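Can a robot switch off the power strip yet?

2019-07-14

So I have been going on about household robots since May, and my brother-in-law finally asked the obvious thing. Fine, but can one of them turn off the lamp behind the couch? I love this question! Everybody wants to see laundry folded, and I do too, but the little chores are where I get excited, and a power strip is a beautiful little chore.

Think about what your hand does with one. You find the right button (often without looking), you push straight down, and you stop when it clicks. If the strip starts to slide you hold it with your other fingers and never notice you did it. A gripper with two stiff fingers has to get all of that from somewhere — the aim, the push, knowing when to quit.

And the buttons don't help. White on white, low little domes, with nothing but a faint shadow to tell you where the edge is. 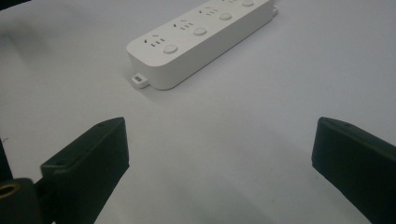
What the machines can do

More than I expected. Kobina Arthur works on arms at Krasniqi, a small shop that builds fixtures, and he let me hang around for an afternoon while theirs went at a row of switches on a panel. It made 174 presses out of 200 tries, and I stood there grinning like a kid. The panel was bolted down, mind you, and the arm knew where it was to begin with. Kobina was the first to point that out.

On a shop floor that's fair enough. You bolt things down, you put the light where you want it, and the same job comes around all day. If your chore looks like that, I'd say machines are there already, or close.

What still trips them up

Homes. Nothing is bolted down in mine, and the strip gets kicked to a new angle every time somebody vacuums. Turn it a bit and the row of buttons runs a different way, with the near one looking big and the far one small. A person doesn't even register the change. For a program that learned one angle, it can be a whole new object.

Then there's the cord, which pulls back when you shove the strip. Milovan Kolev, who reads this blog and argues with most of it, thinks cords are harder than cups, plates and shirts put together. I'm coming around to his side!
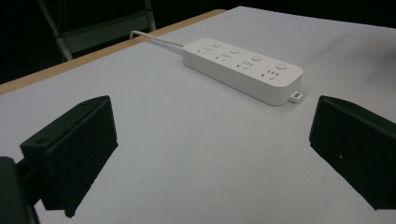 A four-outlet strip, with a button for every outlet and the cord going off over the far side of the table.

My guess is that pressing comes first and plugging in comes a good while later. Pressing forgives you a few millimeters and plugging in doesn't. I'd be thrilled with just the pressing, to be clear. Next time I want to get into plugs, and Kobina has promised to let me try steering the arm myself.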